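主题：Re: [zokero-dev] 叠衣任务黑色衣物分割丢边，抓取点漂

先回个大概，细节晚点补到 wiki。刚跑完一轮回放，手边东西比较乱，有错字见谅。

在 September 某封邮件里，列表上有人写道：

> 升到 Zokero 新分支之后，深色衣服的 mask 经常缺一块，
> 尤其是袖子和下摆。浅色的没问题。
> planner 那边拿到的轮廓是破的，抓取点就会跳，
> 有时候一帧在下摆，下一帧跑到衣服中间去了。
>
> 我们试过：
> - 调低分割阈值，没用，反而把影子也算进去了
> - 关掉时间平滑，跳得更厉害
> - 换回旧权重，好一点，但是印花那块会被切成单独一个物体
>
> 另外 Zorkard 的标定文件我们是直接从旧分支拷过来的，
> 不知道有没有关系。
>
> 还有一个问题，双臂的时候另一只手闲着，
> planner 还是会给它算避障，周期被拖得很长，能不能关？

有关系。而且大概率就是这个。

先说标定。新分支里手指相机的外参换了参考系，以前挂在腕关节，现在挂在指根。旧文件读进去不报错，字段名一样，数值也合法，就是整个偏了。偏得不多，浅色衣服边缘对比强，融合的时候主视角能拉回来，黑的拉不回来。你们重新标一遍，别拷。标完看启动日志里 frame 那一行，写的是 finger_base 就对了，写 wrist 说明还是在读旧的。

再说 mask。这边用来复现的是一件黑T恤，胸口印花，紫色带橙黄的太阳。故意挑的，纯黑加高饱和印花，两种毛病都能碰上。旧权重确实会把印花切出来当独立物体，新权重不切了，但是代价就是黑色区域置信度整体往下掉。手臂的影子落在白桌面上也会掺和进来，你们调低阈值之后把影子算进去，就是这个原因，别再往下调了，没有出路的。

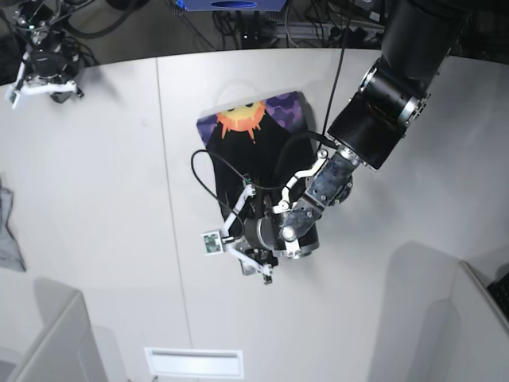 现在的做法是 mask 出来之后不直接给 planner，中间加一层遮挡补全。手臂压着衣服的时候，被挡住的那段轮廓用接触前最后一次完整轮廓顶上，只更新看得见的部分。逻辑很土，但是管用。线缆也要处理，腕部下来的线会绕到衣服上方，黑线压黑布，分割完全分不开，到了衣服外面、白桌面上那一截又会被当成衣服的一部分伸出去，轮廓上长个角，抓取点最爱往那个角上跑。所以线缆单独渲一个膨胀过的模型进去扣掉。机械臂本体用 URDF 渲就行，线缆没有模型，只能靠膨胀，参数先给 8 个像素，不够再加。

抓取点跳变的问题分两块：

一是候选点打分没有迟滞。两个点分数差一丁点就来回切。已经加了，新的点要连续赢 3 帧才换。夹爪已经接触布料之后锁死，不许换，除非力反馈掉到零。这个锁以前是有的，合并的时候被谁覆盖掉了，我查了下是我自己，抱歉。

二是时间戳。手指相机和主相机的时间戳不是同一个时钟，融合节点里按到达时间对齐，网络一抖就错位。手臂慢的时候看不出来，快了就明显。已经改成按采集时间对齐，需要 Medrano 驱动那边打开 hw_stamp，默认是关的。没开的话节点会回退到老办法，打一条 warning，很容易漏看。

回归结果：录的包一共 947 帧有效，旧代码抓取点跳变一大堆，新代码只剩 2 次，都在手刚离开布料的那一下，轮廓从补全切回实测，差得有点多。这个还没想好怎么改，可能做个渐变，也可能干脆等手退到安全高度再切。有想法的请说。注意这是回放，不是闭环，闭环的数还没跑，先别往外引用。

浅色衣服只抽查了一下，没见退步。桌边如果还放着别的布料，记得把 ROI 收紧，遮挡补全目前只认一个目标，两块布连通了它会当一块补，结果很难看。

闲着的那只手，能关，但不建议全关。全关之后 planner 当它不存在，另一只手退出来的时候可能直接扫过去。建议 idle_arm 设成 static，当静态障碍物，姿态只在它动过之后更新一次。周期能降下来不少，碰撞检查也还在。前提是它真的不动，如果上层会在中途给它发指令，要先切回 active 再发，顺序反了会被安全层拦下来，报的错还特别误导，写的是 joint limit，其实不是。

配置大致这样，放在 perception.yaml 里：

calib_frame: finger_base
occlusion_fill: true
cable_dilate_px: 8
grasp_hysteresis: 3
lock_on_contact: true
stamp_source: hw

planner.yaml 里就改一条：

idle_arm: static

代码在 trastholm 分支，还没合主干，CI 里有一个测试挂着，是测试本身写死了旧参考系，跟功能没关系，今晚改。拉下来之后 msg 包要重新编，不然融合节点起来就崩，报的是找不到字段。

你们那边方便的话重标之后录一小段发我，不用长，手压下去再抬起来那一段就行，主相机加两路手指相机，关节状态也要，上次给的包里没有关节状态，没法渲遮挡。压缩格式随便，别转视频，转了时间戳就没了。

重标完如果还是缺下摆，先看曝光。自动曝光会被白桌面带跑，黑的全压到底，后面做什么都白搭。固定曝光，宁可桌面过一点。

先这样，去改测试了。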